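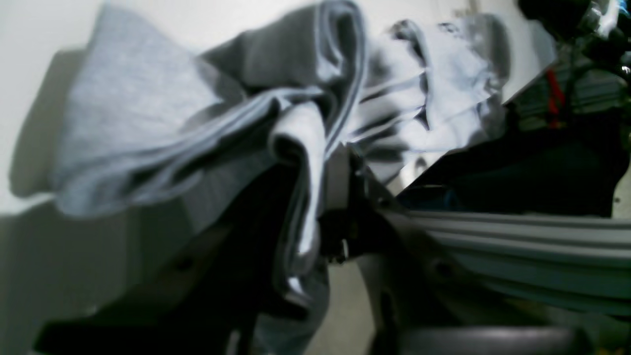
What I got for asking about a night guard

Posted in: Teeth, Money & Grumbling

I grind my teeth. I've known this since November, when my jaw started clicking over breakfast, and I've been putting off doing anything about it because I had a fair idea how the conversation would go.

It went like this. Jatel Dental (new sign, new chairs, same car park) quoted me $1434 for what they call the Jikance system. That's a moulded guard, a "bite mapping" session and two follow-up visits. I asked what the mapping was for and was told it gives a fuller picture of my bite. I asked what they'd do differently once they had the fuller picture. There was a pause, and then a brochure.

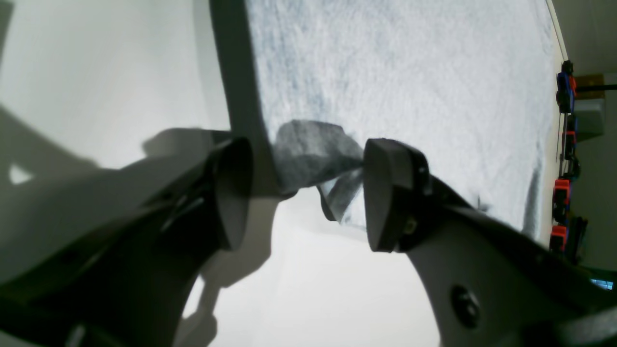

Grey cloth, gripped.

The brochure says the thing was tested on 200 patients. It doesn't say against what. Were there people wearing a cheap guard? People wearing nothing? I'd have thought that was the interesting part. It does say most of them "reported improved mornings", and I don't know what to do with that as a measurement.

So I rang Valentini, the older practice across the river. Plain guard, one impression, one fitting, $104 after my health fund pays its share. Same colour, as far as I could tell from the phone call. I asked whether I was missing out by skipping the mapping and the receptionist said she couldn't comment, in a tone I'd call a comment.

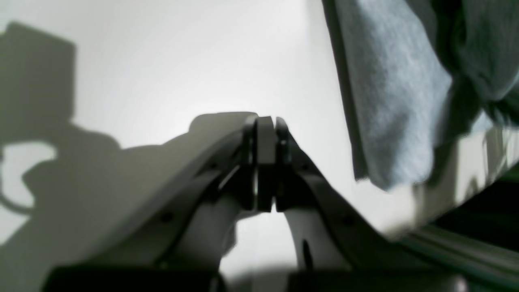
Dotden wrote under my last post that I was being unfair, that the pricier guard had stopped the headaches within a month and was worth every cent. Fair enough, and I'm glad. But headaches come and go, and I'd want to know what a month of the plain one would have done.

The bit that really put me off was the payment plan, which turned up by email before I'd agreed to anything. With whitening added (I never mentioned whitening) the total came to $3743. 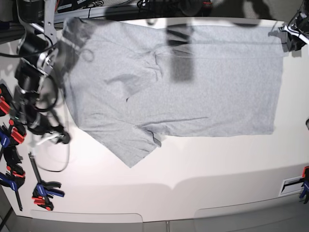

Light grey T-shirt, laid out flat.

I've booked the plain one. If I chew through it by winter I'll say so here, and Dotden can have the comments section to gloat in.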